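Bench notebook, finishing room, Lamholm shop
September, started writing at 4:40 in the afternoon, kettle on

I meant to get to the drawer fronts today and instead I spent most of it on bottles, so this is going to be a bottle entry, and whoever is looking for the drawer fronts can skip ahead to tomorrow (I hope).

It began with the shellac. I went to pull a little of the amber for the sample boards and found three different containers on the shelf all claiming to be the same cut, one of them labeled in my own handwriting, which I couldn't read. So everything came off the shelf and onto the long bench with a sheet of white paper under it, and I went through the lot with a damp rag and a marker. It's a nice job to do with the radio on, I'll admit, and the shelf underneath was a disgrace. There was a ring of old varnish back there that must go back to the Arnport tables.

What I was really after was how the thick stuff behaves. The oils and the thinned finishes pour when you ask them to, but the syrupy ones sit at the bottom and sulk, and we throw out far too much of them because we lose patience. I'd like us to store those cap down from now on. The trouble is that some caps are rounded or too narrow, and some weep around the thread after a night on their heads, so I wanted to sort out which bottles we can trust that way and which we can't.

The flat gray caps are the ones I like. They're short, with a wide end, so they'll stand in the rack without wobbling, and the shoulder of the bottle is rounded enough that whatever is inside gathers right above the neck. With a clear bottle you can see how much you've got left, too, and in the honey-colored ones you can watch the light come through and spot any bits floating before they end up on somebody's tabletop.
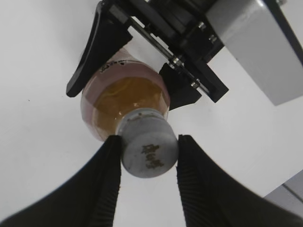
Page last changed: September, 5:18 pm

The pink sleeve makes the whole rim go a dusty rose against the amber, which I found rather pretty at the end of a long afternoon. Less useful is the printing on the end of the cap. It's brownish and smudged across the middle, and it could be a date code, but I wouldn't like to swear to it. If we're going to stand these cap down, nobody is going to see that end anyway, so please write the date you opened it on a strip of tape and put the tape on the side, up near the base, the right way round for a bottle standing on its head. I've left the good tape in the top drawer of the Zakaria cabinet. The cheap tape lifts in a week, don't use it.

Rack: I drilled a scrap of the pale board with 18 holes, 5 to a row except the last, which got what was left over. The holes are a hair tight for the bigger caps and I'll open them up with the round file when I have the energy. A bit of paper towel in the bottom of each for now, and we'll check them in the morning for spots. Anything that has left a ring goes back to standing upright, with no hard feelings.

Two bottles were past saving and have gone in the metal bin with the lid. I also wiped every thread before closing up, inside the cap as well, and I'd be grateful if we could all do the same, me included. Half of the stuck caps we fight with are only glued shut with our own drips. For the ones that were already stuck, a warm wet cloth wrapped around the cap and a cup of tea's worth of waiting did more than the strap wrench ever has.

Still to do: new labels for the upper shelf, order more of the clear bottles from Cellik (order sheet 249 has the size we like, please not the tall ones again), and ask whether the gray caps can be bought by themselves. Job 556 still needs its sample boards, and they've been promised, so those come first thing.

The rag is drying flat on the rail outside. Leave it there until it's stiff.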